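Teaching by Hand at the Plostadow Laboratory

Print this page
E-mail this page

The Plostadow laboratory has spent the past year teaching robots to carry out ordinary kitchen work. The head of its demonstration program met with us in December to explain how that teaching is done and what the staff have learned from it.

Each task begins with a person at the controls. The operator wears a sensing glove, and the robot hand follows the motion of the fingers. "We record the whole movement, including the pauses," the program head said. "A pause often means the operator is judging a distance, and we want the robot to have that information."

The collection now holds 2,577 recorded demonstrations. Of these, 830 involve work at a sink, such as picking up a cup, setting it on a rack or moving a faucet lever. The laboratory's first goal was 2,000 recordings in all, and it was met ahead of schedule.

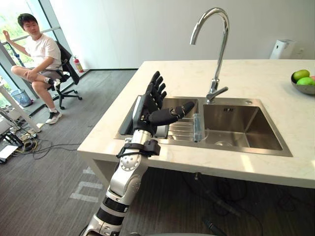 Sink work was chosen early in the program. "A basin has walls, and the hand has to come down between them without touching," the program head explained. "An operator new to the system tends to lead with the fingertips. After some practice, most of them learn to set the wrist first and close the thumb last."

New operators complete 20 practice sessions before any of their recordings are kept. The training plan was written with Jitlow, a partner firm that supplies the gloves. A second partner, Mekia, reviews the recordings and marks those in which the grip slipped or the operator started over. Marked recordings are stored separately.

Asked whether guiding the arm directly by hand might be simpler, the program head said that both methods are in use. "For a slow movement of the arm, we take hold of it and lead it through. For the fingers, that does not work well. There are too many joints for one person to hold."

The laboratory will next take up the Jadoon project, which covers the putting away of dishes. Recording is expected to begin once the current group of operators has finished training.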